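The Bench Comes Before the Arm
12/3/22
Opinion

The folding cell at Jevthorpe was down for most of November, and very little of that time went to the robot. The arm passed its axis checks on the first morning. The gripper pads were within wear limits. What had moved was everything underneath and behind the work: the board, the table rails, and the reference the operator's gloves were being measured against. My argument in this essay is that cells taught by hand demonstration are maintained in the wrong order, and that the bench should sit at the top of the service sheet.

I say this as someone who wrote one of the bad service sheets. The one for the Junico cell ran to 40 lines. Five of them concerned the teaching station. One of those five read "check table," with a box to tick. It was ticked every time. I never wrote down what a failed table would look like, so it could not fail.

A short account of the fault, for those who run similar equipment. The cell folds thin textiles. An operator performs the fold at a teaching bench while wearing tracked gloves, the paths are recorded, and the arm repeats a cleaned version of them on the production side. After a routine floor cleaning the folds began landing to the left of the mark. The drift was small at first and was corrected in software by adding an offset. A second offset was added a few days later, then a third. By then the near corners were good and the far corners were wrong, which is what happens when a rotation is treated as a shift.

Colette Renaud, who took over the cell from me, removed all three offsets before doing anything else. I objected at the time. Production was getting usable parts out of the corrected paths and I saw no reason to make things worse on purpose. She was right and I was wrong. With the offsets in place there was no way to read the error. With them out, the error had a plain shape, and the shape pointed at the board. It had been lifted for cleaning and set back down slightly turned on its base. There was no stop or pin to prevent this. The base had always been lined up by eye.

The repair was two dowel pins and an end stop. Parts cost was trivial. Diagnosis took most of a week, and the re-recording of paths that had been taught on the turned board took longer.

That last item is the one that gets left out when people discuss downtime. A worn bearing spoils the parts made while it is worn. A bench that has moved spoils the recordings, and the recordings stay in the library after the bench is put right. We had 443 demonstrations on file from the affected period. Some could be rescued by applying the measured rotation. Many could not, for the reason that the board had been nudged again in the middle of the set and there was no record of when. Those were discarded.
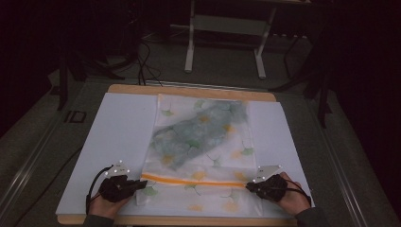
Sheer fabric is the hardest material to teach and therefore the best test of a bench. It has almost no stiffness. It shows every ridge in the surface below it, and a corner pinched a little high will pull a crease across the whole piece. An operator compensates for this without noticing. If the board has a lip at one side, the hand on that side rises to clear it, and the rise goes into the recording. The arm will then rise at the same point on a flat board, for no purpose, and somebody will spend an afternoon tuning the approach angle.

For the same reason I have come to distrust test pieces made from heavy cotton. Cotton hides faults. Ánh Âu, who ran the demonstrations on the Alipour job, kept a thin printed sheet for acceptance and would not release a bench on anything else. A printed pattern is useful as well as thin. When the fold closes, the motifs either meet where they met last time or they do not, and this can be judged from a standing position without a gauge. It does not replace the gauge. It tells you whether to go and get it.

The gloves are the second item that belongs near the top of the sheet. The tracked points sit on a plate on the back of the hand, and the fingertips that do the work are some distance away. Any rocking of the plate is magnified by that distance. A plate that looks firm can still rock when the fingers curl, and the fingers curl exactly when the fabric is being gripped. The check is simple. Put the glove on, pinch a fixed peg on the board, and roll the wrist through its normal range. The computed fingertip should stay put. If it wanders, reseat the plate and do it again. We now do this before each session and write the result down as a number.

Cables deserve a line of their own. A cable leaving the glove should have enough slack for the full reach and should not drag across the wrist or catch on the edge of the board. A tight cable does not usually come unplugged. It pulls on the hand, the operator pulls back, and the recorded path bows slightly toward the connector. We found a bow of this kind in the right-hand paths on the Velo trials and blamed the solver for two days. The cable had been tied one clip too far back.

Then there are the stands. Everything that stands on the floor near a teaching bench is either part of the measurement or an obstacle to it, and it ought to be clear which. Where a stand carries a sensor, its feet should be marked on the floor with tape, and the tape should be checked against the feet. Tape on carpet lifts, and I would take a plate screwed to the subfloor over tape wherever the landlord allows it. Where a stand carries nothing, it should be moved out of the area. The usual objection is that the system recalibrates itself at startup, so stand position does not matter. It recalibrates to wherever the stands are at startup. A tripod leg kicked at ten in the morning is not covered.

There are fair arguments against what I propose. The first is time. A full bench check takes us 12 minutes before a session, and operators with a quota feel every one of them. I accept the cost. Set against the discarded recordings from November, it would take a very long run of uneventful mornings to come out behind.

The second argument is better. It holds that a learned or heavily filtered path should tolerate small errors in the bench, and that if it does not, the processing is at fault. There is truth in this. Scatter in the demonstrations does average out given enough of them, and a little scatter probably helps. A fixed error does not average out. If the board is turned the same way for every recording, then 1000 recordings will agree with each other perfectly and all be wrong. More data gives more confidence in the wrong answer. The processing has nothing to compare against, and the only thing that can supply the comparison is a person with a square and a straightedge.

The third argument is that this is the integrator's job. On paper it is. In practice the integrator's visit covers the arm, the controller, the safety circuit and the gripper, because those are the items with part numbers. A board on a base has no part number. Ours was not on the drawing. It is on the drawing now, with its pins, and the drawing has a revision letter.

What I would ask of anyone writing a service sheet for such a cell is modest. Put the bench first, with the board located on pins and measured at its corners. Follow it with the gloves, as a fingertip error under wrist roll. Then cables at full reach, then stands against their marks. After that, the arm. Give each line a value to be written in, and a limit beyond which the session does not start. Ban the word "check" unless it is followed by a tool and a number.

Also, record every time the board is lifted. We keep a card under the near rail with a pencil on a string. It has more entries than I expected, and two of them are mine. The current sheet for the Jevthorpe cell is shorter than the old one, and Renaud has cut it again since I last had a copy. The arm starts on the second page.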